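Packing Light: Your Questions

We get a lot of mail after every packing workshop at the Overgaard Travel Library, and we love it! These are the questions that come up again and again. Last updated 29 Sep 2021.

How small a bag can I really get away with?
Smaller than you think. Most of our members end up somewhere near 30 liters for a week away, and plenty of them use the same bag for a month. Start with the bag you already own, pack it, walk to the end of the street and back, and see how you feel. That walk teaches more than any list we could print.

Do you have a list anyway?
We do! The Rustine list has 17 items of clothing, counting what you wear on the way. You can pick it up at the front desk or ask for it by email. Please scribble all over it. Mine has so many cross-outs that it's basically a different list now, and I'm very fond of it.

Rolling or folding?
Roll the soft things, fold the stiff things, and don't lose sleep over it. T-shirts and thin knits roll up beautifully. Dress shirts and anything with a collar do better folded flat around something soft, with the collar on the outside of the bundle.

Where should I lay everything out?
On a bed, if you have one free. It's the right height, it's soft, and you can see the whole lot at once (floors are fine too, but your knees will complain). Put out everything you want to bring, go and have a cup of coffee, then come back and take some of it away again. 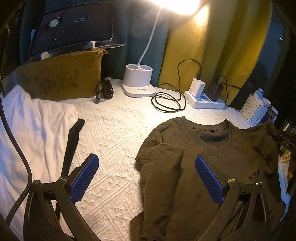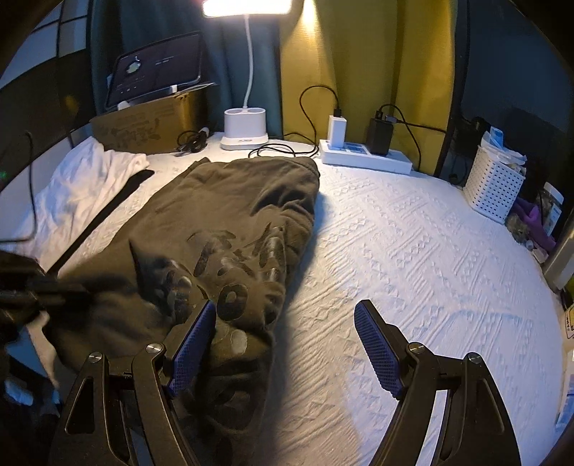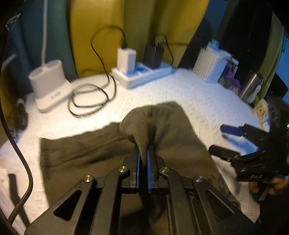
Sorting on the bed, with a white textured cover underneath.

What about one warm layer? I always bring three.
Bring one good one and something to block the wind. A fleece is hard to beat for the price, and it makes a decent pillow on a night train. If you're going somewhere cold in February, add a thin base layer before you think about a second sweater.

How do I wash things on the road?
In the sink, at night, with a bit of plain soap. Roll the wet shirt in a towel and stand on it, then hang it up. You'll be amazed how much water comes out! Cotton takes its time, so wash it on a night when you're staying put.

Can I borrow a bag before I buy one?
Yes, please do. We have 74 bags on the shelf, and you can keep one for three weeks. Members at the Aten and Desura branches can order from the same shelf and collect locally. Shake out the crumbs before you bring it back.

What do I do about shoes?
Wear the heavy pair, pack the light pair, and stop there. Stuff socks inside the packed ones. I held out against this for years with a third pair "for dinners" and wore them exactly never.

Is there a limit on how many workshops I can come to?
No limit at all. Come twice, bring your half-packed bag, bring your mother. Seats are free but do book one at the desk, as the small room fills up fast.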